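May, notebook 3, gripper comparison cont.

Started 8:40. Second day with the Lanura hand-held against our old Mudgway pair. Lachlan Te Moana wants a recommendation by the end of the month and I'm writing down what I have before I talk myself into something.

The claim from the Lanura people is that the wide flat pads make soft goods easy. I don't buy it yet. Flat pads are good on boxes. On a necktie you want to get one edge under the fabric, and a flat pad with a blunt top wants to shove it along instead. The Mudgway tips are narrower and uglier and I have always found them better at this, though I admit I've had years of practice with them and two days with the other.

Setup: pale wood table, green oval tray, striped tie in the tray. Task is tie out of tray, onto table, laid flat. Same operator (me) for both, which is a weakness. Someone who hasn't used either should do a set before we believe any of it.
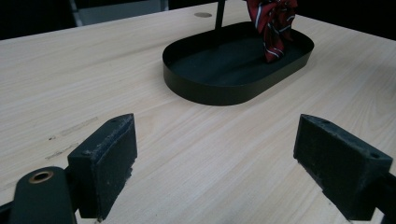 Logged 17 tries per gripper before lunch. I'm not going to put a success rate here. I changed how I was approaching the tray partway through the Lanura set, coming in lower and more along the long axis, and the later tries felt better. That could be the gripper or it could be me learning. Throw out the early ones and the comparison flatters Lanura, keep them and it flatters Mudgway. Redo both sets with the approach fixed in advance.

Pads: lint. They pick it up and hang on to it, worst along the rims. The sales sheet says "wipe clean" and I'd like to see them try. Does the fuzz change the grip? No idea. Will do one set as is and one after brushing, and swap the order halfway.

Camera view is the one thing I like without reservations. I can see both fingers and the tray past them during the approach, and the dark pads stand out well on light wood. Dark pads against a dark green tray is another matter. Lachlan thinks the Trolteseck tracker will cope. It coped on his desk with a white bin. Try a paler tray before we argue about it again.

Price, for the record: Lanura quoted 2499, and 3433 with the Jivadix controller bundled. I can't find a reason for the bundle. We already have a controller that works, and the demo they sent was all rigid parts.

3:15. Lachlan came by, did a few pulls with the Lanura, said it felt "fine." Asked him to write down what fine means. Waiting.

To do: fix approach, rerun both. Borrow the paler tray. Ask Lanura whether they sell narrower tips that take the same screws. Don't sign for the bundle.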